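Organización y almacenamiento de cables domésticos: ordenación manual previa al guardado en caja

Grupo de Estudios del Espacio Doméstico, Plidham
Miércoles, 24 de junio de 2020
Tiempo de lectura: 12 minutos

3. Procedimiento de ordenación

3.1. Condiciones de trabajo

La ordenación se llevó a cabo sobre una mesa de madera de color marrón oscuro, con la persona situada frente al borde anterior y el recipiente de destino colocado más allá de las manos. Se optó por esta disposición tras los ensayos preliminares de Vullby, en los que el recipiente lateral obligaba a girar el tronco en cada depósito y alargaba el ciclo. El material procede del inventario Chambi, formado por 1.199 cables retirados de cajones, armarios y bolsas de viviendas ocupadas. No se realizó ninguna selección previa por longitud, sección ni tipo de conector, y se conservaron los enredos con los que llegó cada lote en la medida en que el transporte lo permitió.

Cada lote se volcó sobre la mesa sin extender. El participante recibía una sola instrucción: guardar los cables de manera que cada uno pudiera extraerse después sin arrastrar a los demás. No se indicó técnica de enrollado ni orden de trabajo. Las bridas y las cintas de cierre quedaron excluidas del protocolo, ya que su uso modifica tanto la duración de la tarea como el volumen final, y se tratan por separado en la sección 5.

3.2. Fases de la tarea

Se distinguen cuatro fases: localización de un extremo, separación, formación del haz y depósito. La localización comienza cuando una mano entra en contacto con el montón y termina cuando el participante sujeta un extremo o, en su defecto, un tramo que le permita tirar. En la separación el cable se libera de los restantes, por tracción directa o pasando el conector por los bucles que lo retienen. La formación del haz comprende todo plegado o enrollado posterior. El depósito concluye cuando la mano abandona el interior del recipiente.

Las fases no siempre son sucesivas. Es frecuente que la separación y la formación del haz se solapen, con una mano que acumula vueltas mientras la otra sigue extrayendo cable del montón. Estos tramos se codificaron como mixtos y no se repartieron entre las dos fases.

La figura 1 corresponde a la manipulación de un cable oscuro y delgado. El agarre es bimanual: la mano izquierda pinza el cable entre los dedos y la derecha lo sujeta desde el lado opuesto, algo más arriba y cerca de la pared frontal de la caja. El resto de los cables negros permanece sobre la mesa, entre los antebrazos, junto con un pequeño conector blanco. 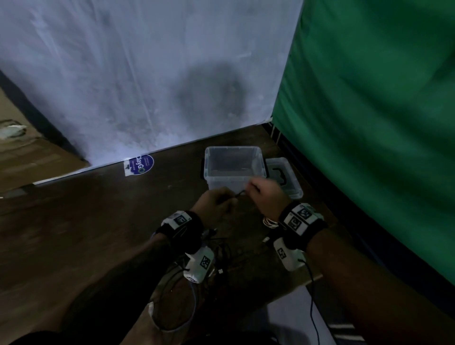

Figura 1. Sujeción bimanual de un cable oscuro ante la caja transparente, todavía vacía. La tapa se encuentra a la derecha, separada del recipiente.

El agarre con ambas manos predomina en los cables delgados. En los de mayor sección, una mano suele bastar para sostener el haz y la otra queda libre para retirar bucles ajenos. La diferencia se atribuye a la rigidez: un cable grueso conserva por sí mismo parte de la curvatura adquirida durante el enrollado, mientras que uno delgado pierde la forma en cuanto disminuye la tensión entre los puntos de sujeción.

3.3. Recipiente

Se emplearon cajas de plástico transparente con tapa independiente. La transparencia permite reconocer el contenido sin abrir la caja, condición que las pautas internas Horkevard consideran necesaria para que el usuario devuelva el cable a su sitio después de utilizarlo. La tapa se dejó retirada durante toda la fase de llenado. En los ensayos con tapa puesta, la apertura repetida introducía una interrupción ajena al objeto del estudio, por lo que aquellos registros no se incluyen en el análisis.

El tamaño reducido de la caja es deliberado. Un recipiente amplio admite haces mal formados e incluso cables sueltos, y el problema inicial se traslada del cajón a la caja. En las pequeñas, un haz abierto ocupa pronto el espacio disponible y el participante tiende a rehacerlo antes de continuar. Se fijó un máximo de 17 cables por recipiente, cifra que no llegó a alcanzarse en los lotes con adaptadores voluminosos.

3.4. Formación del haz

Se identificaron dos técnicas principales. En la primera, el cable se enrolla alrededor de los dedos extendidos y se retira como un anillo. En la segunda, se pliega en bucles sucesivos que la otra mano va comprimiendo. La primera produce haces más regulares, pero introduce torsión cuando todas las vueltas se dan en el mismo sentido. La segunda tolera mejor los conectores de gran tamaño y requiere reajustes más frecuentes.

El reajuste consiste en tirar de un bucle que sobresale para igualarlo con los demás. Se registró como parte de la formación del haz salvo cuando el cable volvía a quedar completamente extendido, caso en el que se anotó un reinicio. Los reinicios se concentran en los cables largos, sobre todo si el extremo libre continúa enganchado en el montón y el participante no lo advierte hasta haber completado varias vueltas.

La mezcla de colores facilita la localización. En un montón de cables blancos finos, un único cable azul puede seguirse con la vista incluso donde pasa por debajo de los demás; los blancos, en cambio, se confunden entre sí y el participante recurre al tacto o a tirones cortos de comprobación. Este efecto no se había previsto en el diseño y se incorporó como variable en la revisión de agosto.
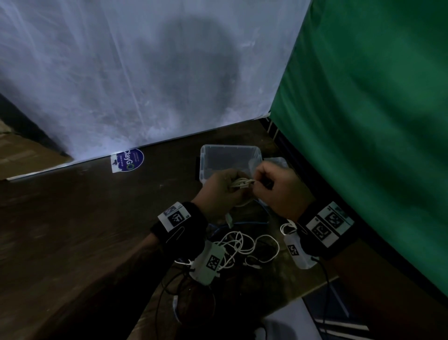

3.5. Criterios de codificación

Se consideró correctamente guardado todo cable que, una vez en la caja, pudiera levantarse sin desplazar a otro más allá del borde. La comprobación se hizo al cierre de cada lote y se repitió tras 12 días de almacenamiento sin manipulación. El intervalo responde a la observación de que algunos haces sin cierre se aflojan de forma gradual, en particular los formados por plegado.

Los segmentos codificados fueron 3.000 en total. Se descartaron aquellos en los que el participante interrumpió la tarea o depositó dos cables a la vez. En los lotes de cables blancos, la separación ocupó hasta 17 minutos, frente a duraciones menores en los lotes de colores mezclados. El análisis por fases se presenta en la sección 4.

Contacto: Secretaría de publicaciones, Plidham | © 2020 Grupo de Estudios del Espacio Doméstico | Volver arriba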